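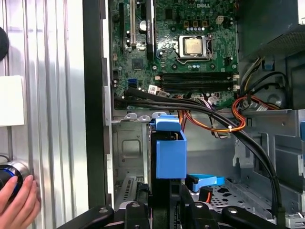
The gripper above an opened-up Dell at the Goto open day.

I went along to the Goto workshop open day last week expecting leaflets, a biscuit and a bit of polite nodding. I stayed the whole afternoon (and had three biscuits, if we're being accurate).

Goto, if you haven't come across them, take in old office computers and strip them for parts. They've been in the old Tiongson building behind the bus depot since January, and this was the first time they'd let the rest of us in for a nosy. They get through 600 machines in a good month, nearly all of it by hand, and now they want to see how much of the fiddly stuff a robot can learn to do.

The one we were shown goes by the name of Ustine. Don't ask me why, I did ask and got three different answers! Nestor Tagle, who runs the dismantling side, did most of the talking, and he was very good at it. There was a lad of nine or ten at the front who wanted to know if it could take a person's arm off, and Nestor gave him a proper answer about speed limits and the big red button before getting back to hard drives.

What I hadn't thought about is how much of a mess the inside of a computer is. I've had one under my desk for years and never had the side off. There are cables all over the place, black ones flopped across the green board, and red and yellow and orange ones underneath tied up with a little white cable tie. You or I would just shove them out of the way with the back of a hand. For a gripper that's a hard job, Nestor said, as a cable never lies the same way twice.

The bright blue plastic bits are a help, apparently. He told us those are the parts the maker means you to touch, the handles and catches and so on, and they stand out nicely against all that grey metal.
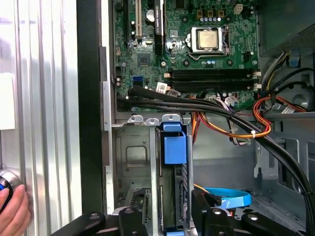
I asked what happens to everything once it's out. The steel goes for scrap, the boards go off to a firm called Zorkby who get the metals back out of them, and anything that still works is tested and sold on from the counter at the front. They've sold 1727 hard drives that way, all wiped first, and I can report that the woman next to me bought another one on her way out.

I also asked the awkward question, which was about jobs. Goto has 21 people on the benches and Nestor says the plan is to keep every one of them and take in more machines. I'd like to come back in a year and ask again, but he didn't dodge it, and a couple of the bench staff were stood right there chipping in.

If you missed it, they're doing another afternoon in the autumn. It's free, but you do need to put your name down at the counter, and wear flat shoes because the floor by the loading door is terrible.

Comments

marrowfat
Went with my dad, he used to mend these for a living and we couldn't get him out of the door. Good write-up.

Bea T
Do they take laptops? I've got two in the loft.

pedalbin
@Bea T they took mine, but you have to hand over the charger as well.

Olwen
Can confirm about the floor by the loading door!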